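Haworth 34 Work Table: Review

Product type: rectangular work table, fixed height
Supplier: Prosley
Price as bought: $237, delivery to Malville included
Period of use: since April

The Haworth is sold by Prosley as a general work table for sorting, folding, packing and light bench tasks. The number in the name refers to the depth, 34 inches. We bought one for textile work, mainly folding and bagging cloths out of small plastic baskets, and have used it most days. Points covered are the surface, the cable hole, stability and assembly.

Surface

The top is the reason to consider this table. The color is pale, between cream and beige under most lights and warmer under some, with a long wavy grain that closes into ovals in places. The finish sits between matte and satin. Glare is limited to a soft patch where a lamp strikes at a low angle, and it moves as you move.

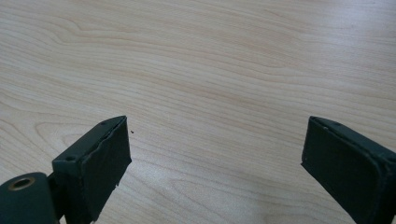 Photo: Given Workroom Reviews

For inspection tasks the light color is a practical advantage. A crumb, a thread end or a single dark speck stands out against it, and a dark cloth can be checked for lint by shaking it over the top. White items are harder to pick out. We laid down a sheet of gray paper when sorting white cloths and took it up again afterward.

Fabric slides easily on the finish. This helps when pulling a folded stack toward you and is a nuisance when flattening a slippery cloth, which tends to travel. A basket with a smooth plastic base will also move if you pull a cloth out quickly. Two strips of clear non-slip tape under the basket cured it.

Cleaning is a damp cloth followed by a dry one. We tried dish soap, diluted vinegar and rubbing alcohol on the underside first, then on one corner of the top. None of them left a mark we could find after a day. Pencil wipes off. Ballpoint needed the alcohol. A hot mug left for an hour produced a faint ring that was gone by the next morning, but we use coasters now.

Cable hole

There is one round grommet hole, dark gray and small, set near the far edge. It passes a lamp cord or a phone charger with a slim plug. A standard three-prong plug does not go through ours, so the cord has to be fed up from below by its other end, if that end is small enough. A second hole would have been welcome. In this position the opening stays out of the way of folding, and cloth edges do not catch on its rim.

Stability

We loaded the center of the top to 300 pounds using bagged sand and left it overnight. A straightedge laid across the near edge showed no sag once the load was removed. Side-to-side movement is slight on a hard floor and a little greater on carpet, where the feet settle unevenly for the first few days. Retighten the leg bolts after a week.

Working layout

With a basket on the left and the rest of the top clear, one person has enough room to spread a cloth, fold it and stack it without moving anything. A slotted white basket with a handle at the end, set lengthwise, leaves the right side free. Left-handed users can mirror this; the hole is slightly off center but makes no difference either way. 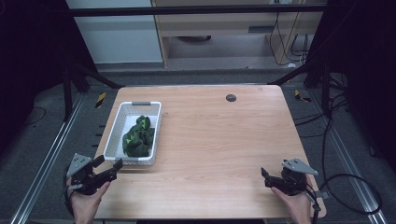

Assembly and verdict

Assembly took one person 40 minutes with the supplied hex key. The instructions are printed small, and step 6 shows the leg bracket upside down. Part number 667 on the packing list is the bag of spare bolts, which was taped inside the carton flap and nearly thrown out with it.

Good: surface color and finish, easy cleaning, rigidity under load.
Less good: single small cable hole, slippery top for some fabrics, poor instructions.

At $237 the Haworth is fairly priced for the quality of the top. Buyers who need several powered devices on the table should look at something with a full cable tray.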